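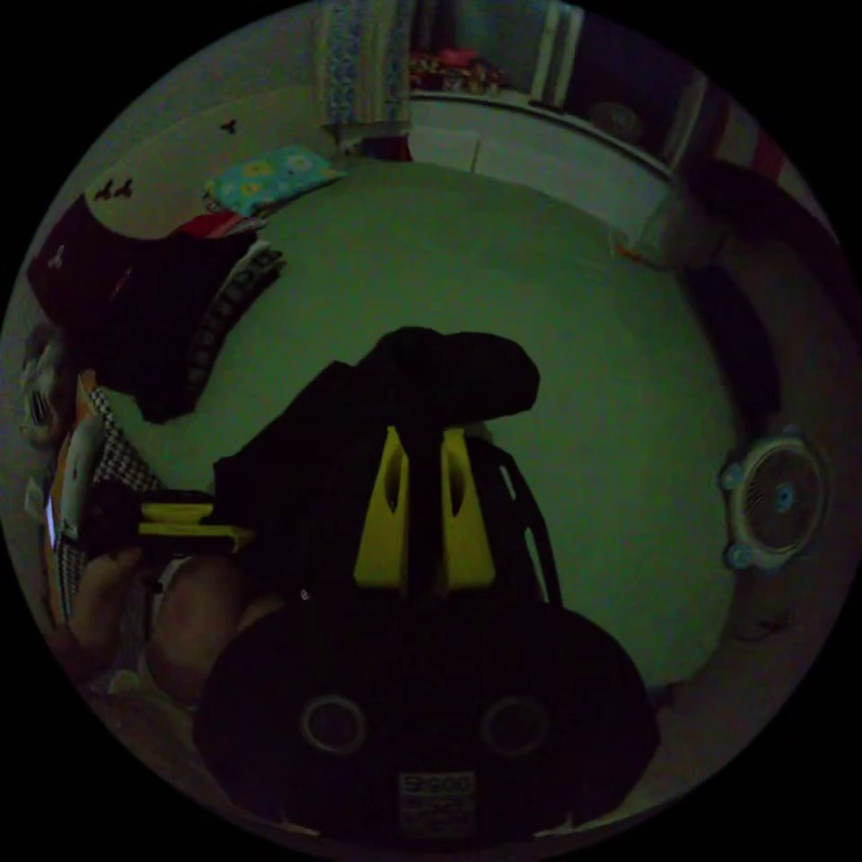
How many bags does a person need to move out of a one-bedroom apartment? More than you own, and the last one will hold a single shoe, a phone charger and the good scissors.

I moved from Fincombe to Ollanstead in December, a distance of 9 miles, and I had decided ahead of time that a move of 9 miles didn't count. You pack for a move across the country. For 9 miles you just sort of carry things. I had lived in the old place long enough to have opinions about the radiator and I assumed my belongings would more or less follow me out of loyalty.

The first week I went about it properly. I bought boxes and labeled them on two sides. KITCHEN, GLASSES. BOOKS, A THROUGH F, which was a lie, my books have never been in any order, but I liked how it looked. I wrapped a gravy boat in four sheets of paper. I have used the gravy boat once, for pens.

By the second week the labels said KITCHEN AND OTHER. By the third they said OTHER.

The moving company was Tijani, two trucks and a very patient phone line. They quoted me by the box and asked how many I had. I walked around and counted and told them 81, with some pride. Then they asked whether that included closets.

I would like to say a word about closets. Mine was the kind you could step into if you exhaled first, and I had been putting things on the top shelf for years on the theory that I'd know them when I saw them again. I did not. There was a fondue set up there. There was a bag of other bags, and inside it a smaller bag that had held up better than any of them. There was a coat I had reported to several friends as stolen. I had been pretty detailed about it, too. I'd described the kind of person I thought took it.

So now I had a coat again, and an apology to make to a restaurant.

The plan for the clothes was vacuum bags. I ordered a set from Pimeo, a store that sells storage for people who don't have room for the storage. You fill the bag, you zip it, you hook up the vacuum cleaner and the whole thing shrinks down to a sort of hard cracker. It's very satisfying for the length of time it takes to put the vacuum away. I went to bed with six crackers stacked against the wall, and at 3 in the morning one of them let go, slowly, with a long sigh, and I lay there listening to my sweaters breathe in.

After that I used trash bags, like everyone. They're a perfectly good piece of luggage until you set one down next to the trash. I lost a set of towels that way and, I think, the cord to the printer. I never did lose the printer, which I'd been hoping for.

Moving day was a Sunday and it cost an extra $300 because it was a Sunday. The truck was loaded before lunch. Then came the part I had left out of my thinking completely, the stuff that isn't in a box because you were still using it. Shower curtain. Dish soap. Half a loaf of bread. The lamp. A broom, which can't be packed until you've swept and can't be packed after that either, it being a broom. I made three trips in my own car with all of this sliding around in the back, and on the last trip I drove with the lamp belted into the passenger seat and the shade in my lap. A kid at a red light waved at it.

The new place is fine. The kitchen has one more drawer than the old one and I've already filled it with batteries that may or may not be dead. The radiator here doesn't knock, it ticks, and I'm working up an opinion. I have unpacked everything marked KITCHEN and none of what's marked OTHER, and since I haven't missed any of it I suppose I could throw the lot out, except that I'm fairly sure one of those boxes has the can opener.

I bought a second can opener. It's in the drawer with the batteries.

The coat, by the way, doesn't fit.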